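Bed mat

A bed mat is a flat sleeping surface laid over a mattress or directly on bed boards, mainly in warm weather. It is usually made from bamboo, rattan, rush or another plant material. Bed mats are common in homes where summers are hot and humid, and many households keep one for each bed.

Construction

Mats are either woven from thin strips or assembled from narrow slats held by thread. Slatted mats are stiffer and tend to be rolled. Woven rattan mats bend more easily and can be folded along a seam. Natural variation in the material gives many mats a striped look, and some makers increase the effect by setting darker strips beside pale ones. 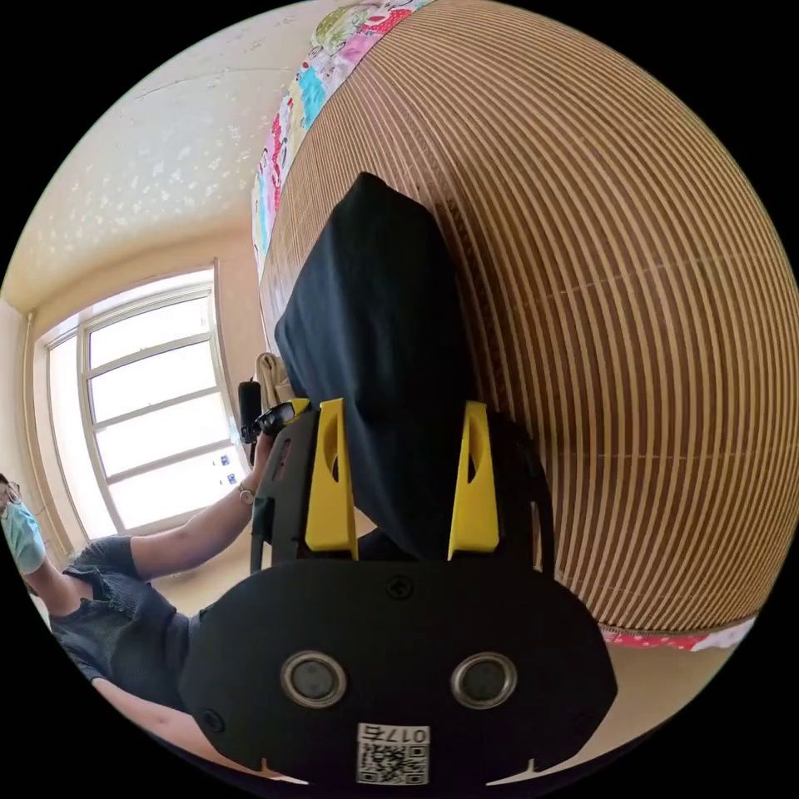

Edges are normally bound with cotton tape to keep the strips from fraying. Mats for a double bed may be made in 2 panels joined down the middle. The Hetelico pattern, named for the workshop that introduced it, has 6 rows of stitching at each end. An 1836 household inventory from Sterton lists "one cane mat for the bed," the earliest known mention in that town.

Use

The mat is placed over the fitted sheet or in place of it. Clothing and spare bedding are often sorted and folded on top, as the firm surface makes it easy to smooth out creases. A thin cotton sheet may be added for children or for people who find the texture uncomfortable.

Bedrooms where mats are used vary widely. In the Jendetari apartment blocks, typical rooms have a white ceiling with a molded cornice, a ceiling light and textured wallpaper in a pale color.

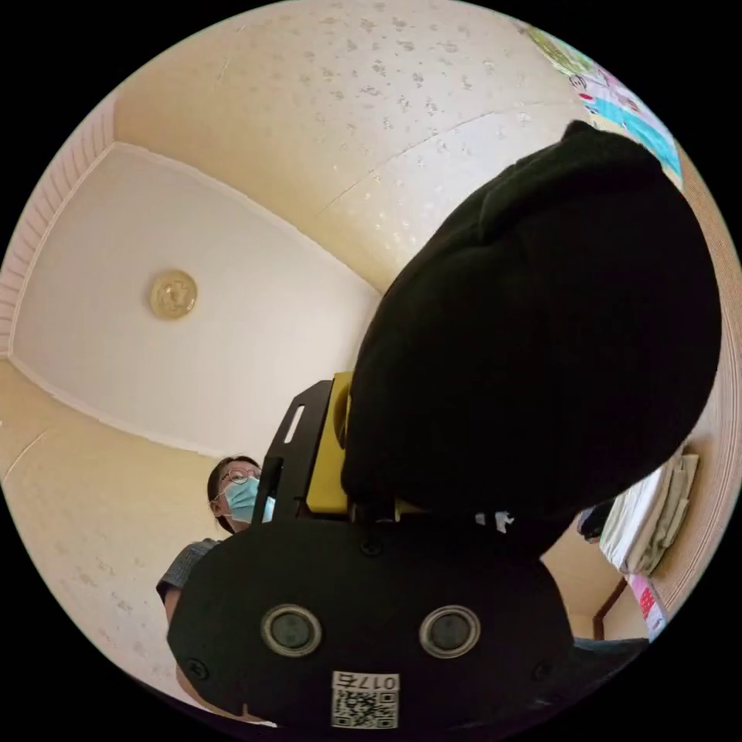 Care and storage

Mats are wiped with a damp cloth and dried in the shade. Strong sun can make bamboo brittle. Before winter storage, the mat is brushed on both sides, rolled or folded according to its type, and kept in a cloth bag. Mats stored until February or later should be aired before use. A well-kept mat lasts nearly 5 years.

See also

Bamboo weaving
Bedspread
Mohamedi mat

Last edited 2024-06-14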